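Speaker notes — "Tidying up is hard: a term with the Riton grippers"
Club open evening, main hall, Feb 1, 2020

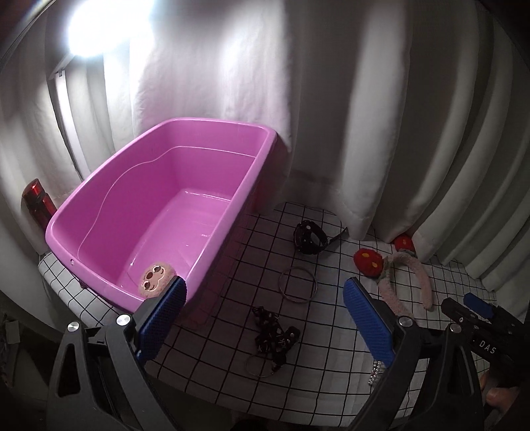
Good evening, everyone, and thank you for coming out on such a wet night. (Wait for the people at the back to find chairs.) I run the Joltent robotics club, and I've been given 20 minutes, so do wave at me if I start rambling, as my members will tell you I can.

Start with the task, because it sounds so easy. Pick a thing up off the table, put it in the pink tub, go back for the next one. We all do it at home without a thought. In September we gave ourselves a goal of 200 good pick-ups by Christmas, each one done by hand with the gripper and recorded from start to finish, so that our little arm, Ren, would have something to learn from. We finished with 333, and I'm still enormously proud of them for that!

Pause here. Let them clap if they want to.

Now, the choice of objects. We began with wooden blocks and everybody was bored by the second week, so I asked the members to bring in odds and ends. Soft toys, like the little sloth, are lovely to start on. They squash, they forgive you, and you can take hold of them nearly anywhere. A thin metal ring lying flat is a different matter altogether, and so are beads and straps. Do ask the older ones about rings afterwards — they have opinions.

Mention the grid on the table. We use the squares to put things back in the same spot between goes, and then to move them on purpose when we want a change. It saved us a great deal of arguing.

Slow down for this bit. The hardest lesson was patience. Our early recordings were all done at a gallop, and 62 of them had to be thrown away, which stung. The ones we kept afterwards were slower and, I think, rather nice to watch.

Next steps: in April we take Ren to the Bridau schools' day, where every team gets 60 seconds a turn on a table they haven't seen before. We need two more parents with cars, and I shall be shameless about asking.

Then questions, then biscuits. Remember to say where the coats go.

Recent talks
Bridau schools' day: how the scoring works
Building Ren's second elbow
Soldering for complete beginners
Joltent summer club: what we made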